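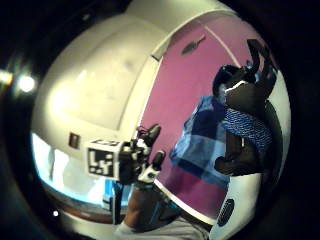
I have been meaning to deal with the rope since February. We have too much of it, in too many places, and every time I need a length to tie something to the roof of the car I end up using the wrong one. So last week I got all of it together, sorted it, cut off the bad parts, and found a place for it. It took most of two afternoons.

Most of the rope came from the boat. When we sold the boat the buyer didn't want the old lines, and I didn't want to throw them out, so they came home in a tote and the tote went under the basement stairs. The rest came from the hardware store in Hingate, a hank at a time, usually on a day when I couldn't find the rope I already owned. There was also a bundle from Milagros Maglaya next door, who was clearing out her shed and asked if we could use any clothesline. I said yes before I thought about it.

The first afternoon was just untangling. I did it on the back porch, with one pile for anything longer than a car length, one for short pieces, and one for trash. I used the porch railing to hang the long ones as I freed them. If you have a tangle that has been in a tote for years, don't pull on the ends. Loosen the whole mass first by shaking it and opening it up with your hands, then find one end and walk it out. Two of the knots I cut. They weren't worth the time.

A few notes on what was worth keeping.

The braided nylon dock lines were fine. They were stiff and they smelled, so I soaked them in a bucket with a little laundry soap, rinsed them twice, and hung them up overnight. They came out softer. I would not put them in the washing machine loose. Libor Bartoš told me he did that once and it took him longer to get the rope off the agitator than it would have taken to wash it by hand. A mesh laundry bag or an old pillowcase tied shut would probably work.

The yellow polypropylene went in the trash, all of it. It had been out in the sun too long and left little splinters in my gloves. Once it starts shedding it's done.

The clothesline was cotton and in good shape. I kept one hank for the garden and gave the rest to my sister-in-law Leonora, who wanted it for beans. (Leonora Soriano, for those of you who remember her tomato posts. She is still growing too many tomatoes.)

The twisted blue-and-white rope is the one I like best. It's thick enough to hold on to and it doesn't slide around when you tie it. I keep that one for the roof rack.

I measured the long pieces because I wanted tags on them. I marked the porch floor with tape at one foot and at ten feet and ran each piece along it. The longest was 159 feet, which surprised me. The shortest one I bothered to tag was 26. Anything under that went into the short pile, and the short pile is not measured. When I need a short piece I can look at it and see if it's long enough.

For the cut ends, the synthetic ones got melted with a lighter. Wrap the end in masking tape first, cut through the middle of the tape, then melt the face of the cut until it's sealed. Do it outside and don't touch it for a minute. The cotton ones don't melt, so I whipped those with thread. Crisanto Castillo showed me how to do a whipping years ago and I still have to look it up every time. Tape also works if you don't care how it looks.

Then coiling. I had always wound rope around my elbow and hand, which is how my father did it, and which puts a twist in every loop. The better way is to hold the coil in one hand and lay each new loop into it with the other, giving the rope a small roll between the fingers as you go so the loop lies flat. With twisted rope you want to coil it in the direction of the twist. When you have a few feet left, wrap that around the middle of the coil several times, push a loop through the top, and pass the end through it. It makes a tight bundle that you can hang from a hook, and it doesn't come apart in the bag.

About bags. I tried a few ways of storing the coils. The tote was out, because a tote is how I got into this. I thought about a wooden crate, but I would have to take out the top coils to get at the bottom ones. What I ended up with is hooks for the long coils and plastic bags for the short ones. The hooks are the heavy Jadton kind, screwed into the studs on the basement wall, and each is supposed to hold 60 pounds. That is much more than any rope I own weighs. I hung the coils with the longest on the left.

The tags are cut from a milk jug. I wrote the length and what the rope is for in permanent marker, punched a hole, and tied the tag on with string. So far I have "ROOF RACK," "TARP," "TREE," and "DO NOT LEND." The last one is for Yaroslav Kuzmenko, and he knows why.

I wrote the lengths down in a notebook too, and since I had the numbers I added them up. It came to 1584 feet of rope, tagged pieces only. My husband worked out that this is three tenths of a mile and has told several people.

What is left to do: the bungee cords, which are in a coffee can and mostly dead, and the ratchet straps, which I don't want to talk about. There is also a spool of wire cable in the garage that I can't identify a use for. If anyone near Tullow Road wants it, write to me and I'll leave it on the step.

A couple of people asked after the last post what gloves I use for this kind of thing. Nothing special. Thin knit work gloves with a rubber coating on the palm, a size smaller than you think you need, so you can still feel the rope. I go through a pair every spring.

Next time I'll get back to the pantry shelves. The new brackets came and two of them are the wrong size, so I'm waiting on an exchange.

Posted 15 March 2020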